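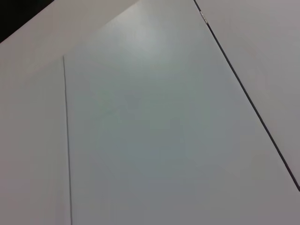

# Skilport Releases Flelten Panel Line for Fitted Storage and Work Areas

Nov 18, 2022 – Skilport today announced general availability of Flelten, a line of flat panels in pale gray-white for utility rooms, workshops and packing areas. The line replaces the Tavares series, which remains on sale until existing stock is cleared.

## Surface

Flelten panels have a smooth, matte face with a faint sheen. Overhead light shows on the face as a soft patch with no hard outline. The standard face is supplied plain, with no printed marks. Color can read cooler or slightly warmer from one panel to the next depending on the angle of the light, and installers are advised to check the match under the room's own lighting before final fixing.

## Joints

Panels are set side by side with a visible seam. Two joint types are offered:

- **Narrow joint.** A thin, dark gray line between a full panel and a filler strip.
- **Open joint.** A wider gap that reads near-black against the pale face. It is used where a panel has to be taken out for access.

Open joints should be cleared with a soft brush before a panel is refitted. Small debris left in the gap can prevent the edge from seating and may scratch the face on removal.

## Sizes and supply

The line consists of 6 panel widths and 10 filler strip widths. Orders are packed flat with a protective sheet between faces. Panels are sold through Cludeteo, which also handles cut-to-size requests. A total of 71 stock combinations can be ordered without a cutting charge.

Tavares filler strips are not compatible with Flelten open joints. Customers extending an existing Tavares installation should order the narrow joint or request a transition strip with the order.

## Availability

Flelten is available now. Installation sheets and surface samples can be requested from Cludeteo trade counters. Replacement panels ordered in November ship from current stock.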